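Teaching by hand, part whatever

I keep reading that showing a robot a job is easier than programming it. You grab the arm, or drive it from a controller, it watches, done. I spent an afternoon at Nesley with Ifigeneia Kyriakidis sorting toy blocks by color this way, and I'm not sold.

She has recorded 601 demonstrations so far. That's 601 times a grown adult with a good degree has steered a gripper toward a little star or a heart and nudged it next to its friends. My own tries went badly. I overshot, backed up, overshot again — and all of that goes in as "teaching" unless someone weeds it out.
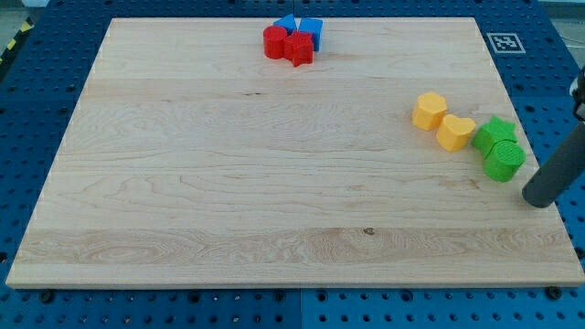

Munther Chamoun says the numbers get better past 2402 runs. Maybe. He said something similar at 1758 on the last project, and I never saw that one cope with a different table. Four afternoons of my time would buy a plain old script that sorts blocks. It wouldn't do anything else, I'll give him that.

I said I'd come back in October when the Xenos arm is set up. I'm bringing my own blocks.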